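Início > Blogue > Visitas > Dutusen

20 de julho de 2026 - por uma leitora que gosta de ver como as coisas se fazem

Notícias Visitas Oficinas Arquivo Contacto

Fui finalmente ao dia aberto da Dutusen! Andava com isto na agenda desde janeiro e quase perdia a vez, porque me enganei no portão e fui parar às traseiras da Nonach (o segurança, muito simpático, apontou-me o caminho certo sem levantar os olhos do jornal). Cheguei esbaforida, deram-me um crachá e um copo de água e lá segui com o grupo.

A sala que eu queria ver era a do projeto Naneritz. A ideia é ensinar um braço robótico a arrumar tubos de laboratório, e para isso juntam-se exemplos feitos por gente, com uma pinça que se segura na mão e leva uma câmara em cima. A pessoa pega no tubo, leva-o ao suporte, larga, e fica tudo gravado do ponto de vista da pinça. Depois recomeça. E recomeça outra vez! O quadro à entrada dizia 1456 exemplos guardados, e a rapariga que nos recebeu contou que a meta de cada turno é 100, mas que no anterior tinham ficado em 98 e ainda se falava disso à hora do café.

O material é do mais simples: papel branco na mesa, suportes e tubos com tampas de várias cores. Um dos suportes é transparente, outro é de madeira, e eu fiquei logo fã do de madeira - parece saído do laboratório da minha escola. No fim da visita deixaram-nos ver imagens das gravações num monitor e mandaram-me estas quatro.
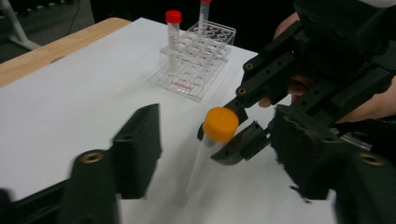
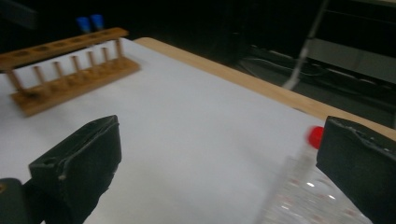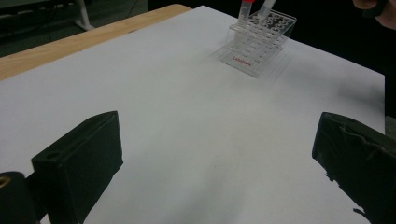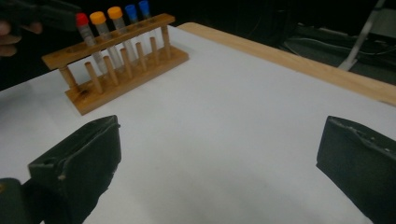
Os tubos, os suportes e os dedos pretos da pinça, vistos pela câmara da própria pinça.

Claro que pedi para experimentar. Que vergonha! O primeiro tubo escorregou-me e rolou pela mesa, o segundo entrou torto, e só ao terceiro acertei no buraco. O truque, segundo me explicaram, está em pegar perto da tampa e não ter pressa nenhuma a largar. Perguntei se as minhas tentativas falhadas iam para o lixo e parece que não: ficam numa pasta à parte, marcadas, e logo se vê se servem para alguma coisa. Gosto de pensar que o robô vai aprender com a minha falta de jeito.

Houve ainda uma passagem rápida pela sala Uchida, onde se reveem as gravações uma a uma. São 2 pessoas a ver cada exemplo, e só entra no conjunto se ambas derem o sim. Achei essa parte mais cansativa do que a outra, confesso, mas o ar condicionado era melhor.

Para quem quiser ir: levem sapatos fechados (a sério, mandaram uma senhora para trás) e inscrevam-se cedo, que os grupos são pequenos. O estacionamento em frente enche num instante, eu deixei o carro junto à rotunda e fui a pé.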